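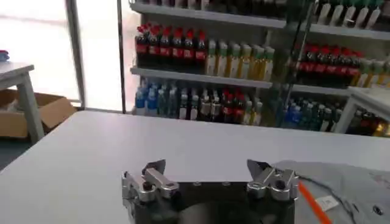
How does the arm know where to close its fingers? A planner called Cluter scores possible grasps from the wrist camera's depth data and hands the best 3 to the motion software, which takes the first one it can reach without a collision.

I got that from Evaristo Marchetti during the open day at Iltbridge, and I could have stayed at his screen all afternoon! He let us drag a virtual bottle around and watch the grasp scores change as we moved it (tip it over and the whole ranking flips).

The control loop was the other treat. It rechecks the path 30 times a second, and Evaristo had left the logging window open so we could see the plans being thrown out and replaced – mesmerizing, if you like that sort of thing, and I do.

Their replay tool, Plonico, steps through an old run and shows what the planner believed at each moment. I asked about clear bottles, and he said depth readings through them are still patchy. They hope to have a fix in testing by August.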